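4.2 Säulenführung reinigen und schmieren

Die Höhenverstellung des Ständers Kenosari ist alle 200 Betriebsstunden zu warten, bei staubiger Umgebung alle 40.

1. Netzstecker ziehen.
2. Klemmhebel lösen, Tisch in die unterste Stellung fahren.
3. Faltenbalg nach oben abziehen.

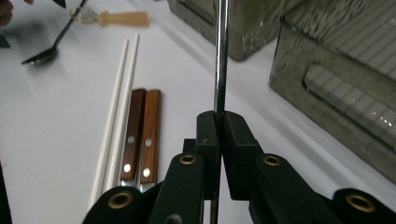

Als Schmierstoff ist ausschließlich Wundel 22 zugelassen. Graphithaltige Fette verkleben die Abstreifer. Das Fett dünn mit einem fusselfreien Tuch auftragen. Auf einer blanken, spiegelnden Stange wie im Bild wären Riefen als dunkle Längslinien zu erkennen; Stangen mit Riefen austauschen.

VORSICHT: Quetschgefahr beim Absenken des Tisches. Höchstlast 700 N.

Hinweis: Nach dem Einbau Abschnitt 4.3 beachten.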